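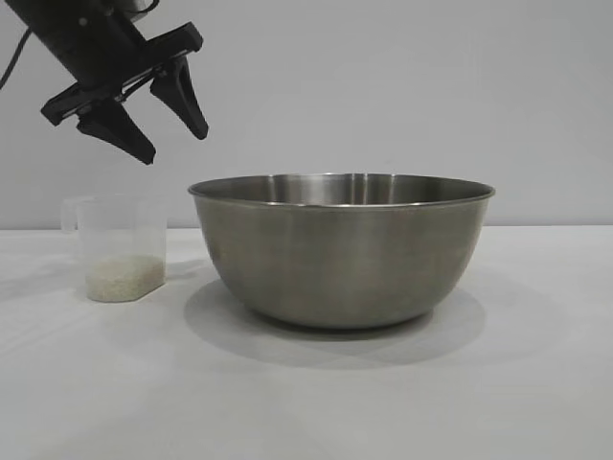

Figure 3. Dry-measure station: clear plastic cup with uncooked white rice, stainless steel mixing bowl to the right.

3.2 Portioning station and vessels

The second part of the study deals with how dry rice gets from the storage bin to the mixing bowl, and how much of it goes missing or gets over-portioned on the way. Same room as Section 3.1, same table. Only the vessels change.

Two vessels per trial. A source cup and a receiving bowl (Figure 3). The cup is translucent plastic, roughly rectangular with rounded corners, looped handle on one side, no lid. The bowl is stainless steel and considerably bigger than the cup, both wider and taller. We settled on this pair after looking at what the canteen kitchens at Plavell and Auer already had on the shelf. Both used a handled plastic cup for rice and both tipped it into a steel bowl for rinsing. So did we.

Fill level. Three levels were used: low, middle and high. Low means the rice covers the lower third of the cup or a bit less, the level in Figure 3. Middle is to half. High is to within a finger's width of the rim. Rice was scooped in and left as it fell, no tapping, no leveling with a knife. This matters for the volume readings. A tapped cup reads lower for the same weight, and in the pilot the difference was big enough to hide the effect of the cup shape altogether. The surface is therefore slightly uneven in most trials and readings were taken at the middle of the long side, not at the corners.

Weights. Cup and rice were weighed before the pour and the cup again after. The bowl was weighed seperately, empty and then with rice. Any gap between the two differences was logged as loss. Grains found on the table were swept up and weighed too, when there were enough to register. Usually there were not. Single grains were logged as present/absent only.

Rice. Medium grain white from one supplier (Covia), bought in one lot so the moisture would not drift between sessions. Kept in a closed bin away from the sink. A batch was thrown out after 11 pours because the grains start to chip and the dust sticks to the plastic. The fine dust clings to the lower corners of the cup and does not come out with a normal tip. Wiping between batches, dry cloth. Washing only at the end of a session, with the cups air dried overnight. A damp cup holds back far more than a dusty one and those trials were dropped.

Trials. 852 pours were kept for analysis out of roughly 3,000 attempted. The large drop is mostly from the first round, where the scale was set to round to the nearest five grams and the low fills could not be used at all. See Section 3.4 for the full list of exclusions. Middle and high fills from that round are reported in the appendix but not pooled with the rest.

Bowl position. Bowl to the right of the cup, with a small gap between them on the table. A wider gap gave more spill at high fill and no change at low fill. We did not test the bowl on the left. Bowl depth was not varied either, which is a limit of the study: a shallow dish would likely let more grains bounce out, and several of the Jeltix kitchens in the earlier survey do use shallow dishes.

3.3 Loss by fill level

Loss at low fill was close to nothing. What did get lost was stuck in the cup, not spilled. At middle fill the picture is mixed, with some retention and a few grains on the table. At high fill spill takes over, nearly all of it in the first moment of the pour when the front of the heap slides over the rim at once. Rounded corners helped here. Pouring over a corner gave a narrower stream then pouring over the flat side, and the table stayed cleaner. The flat side was faster.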